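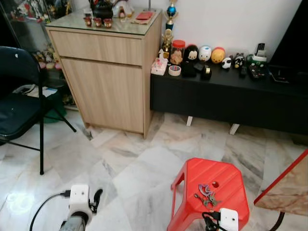 About Vutura

We write emails. Well - emails, newsletters, the little automatic messages that go out after someone buys a thing or books a thing or forgets to finish buying a thing. For small business mostly. Shops, clinics, trades, a couple of wineries.

Small outfit. 4 of us, 2 full time and 2 part time. Office upstairs in Forkport, over the dry cleaner, door is on the laneway side. Parking's terrible, try behind the library.

How it started

Used to be a general web shop called Srivastava. Sites, logos, hosting, flyers, fixing the printer while we were in there. Did that for years. Then noticed the same thing over and over - client has a decent site, has a list of customers in a spreadsheet somewhere, has never once written to them. People who'd already bought! Who'd ticked the box and said yes please. And the client's asking us for more ads.

So we started doing newsletters on the side. The side got bigger. Dropped the printers first, then the logos, then handed the hosting over to a mob who like hosting. Changed the name in June. If you've still got an invoice from us that says Srivastava it's the same people and the same bank account, please do pay it.

What we do

Monthly newsletter. You tell us what's going on, we write it, you check it, it goes out. The phone call takes less time than you think. Most clients ring from the ute or the car.

Welcome emails. What somebody gets when they sign up. Right now it's probably the default one with the software company's colours on it. Worth ten minutes of your time to go and look.

List clean-ups. Old addresses, doubles, people who asked to come off and somehow didn't. Tedious work and we're quick at it.

Reminders and follow ups. Service due, appointment coming up, how did the new mattress go. Plain text usually. They get read more when they look like an email from a person.

Getting out of the spam folder. Usually a setting on your domain that was never switched on, or was switched on for the old provider. We check this first with every new client, before a word gets written.

What we don't do

Bought lists. Please don't ask, we get asked every week. If they didn't sign up with you we won't send to them. It's against the rules here and it wrecks your sending reputation for the ones who did.

No social media. We know people who do it well and will pass on a number.

No websites any more. We'll fix a sign-up form if it's broken, that's it.

Also no sending every day. Had a client who wanted daily. We had a good chat and he went elsewhere, all friendly.

How big a list do I need?

Smaller than you'd guess. Our biggest client mails well over 1,000 people and one of our favourites mails 600, and the second one gets more replies. Real replies, people asking if the blue one's back in stock. If you've only got the spreadsheet from the Christmas raffle, bring that and we'll go through who actualy agreed to be on it.

Prulla

Prulla is our planner. Started as a shared calendar with too many colours and is now a proper little web page where you can see what's going out, when, and who still has to say yes to it. Every client gets a login. No app, nothing to install, works on your phone. You can leave a comment on a draft or just hit the green button. It doesn't send anything on its own - one of us always presses send, and one of the others reads it first.

It does log you out too often. We know. On the list.

What it costs

Flat monthly fee depending how many emails you want, quoted up front. No lock in, a month's notice either way. The list is yours, the templates are yours and the account with the email provider is in your name on your card. If you leave we export the lot and send it over. Clean-ups are one-off jobs and priced after we've had a look at the mess.

Working with us

We answer emails the same day, would be embarassing otherwise. Phone's on during office hours, if it rings out leave a message and say which business you're calling from. Drafts come to you a week before they're due. If we don't hear back we'll nudge you, then nudge again, then hold it over to the next one. We won't send something you haven't seen.

Happy to talk to anyone for half an hour for free. Bring your last few emails if you've got any, or your competitor's, we like reading those.

New clients - we take on a couple at a time so there can be a bit of a wait, longer before Christmas. Use the form on the contact page and tell us what you sell and what you're using to send at the moment. "Nothing" is a fine answer.

Page last updated Nov 23, 2020. Office hours over the holidays are on the contact page.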